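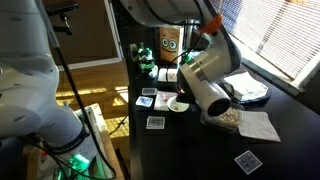 What happens to a packer's job when an arm takes over the picking?

Most of it moves to setup and exceptions. At the Kireo fulfillment shop in Cludham, which ships small mixed orders, two arms have been on the schedule since June. Each shift handles 496 order lines, and the arms are assigned 70 percent of them. The rest are soft, clear or oddly shaped goods that still go to people.

Packers now spend 40 minutes at the start of a shift checking grip settings and loading the item list. Lehner, the integrator, wrote the original list for 2000 items. Staff have been editing it ever since, mainly the grip widths for thin, flat stock.

Pay grades took longer to settle than the software. Clearing a fault was first treated as maintenance work, then moved into the packer role with a higher hourly rate. The sister site in Santhorpe kept the two roles separate, and its packers wait for a technician at every stop. Both sites review the arrangement again before the next contract.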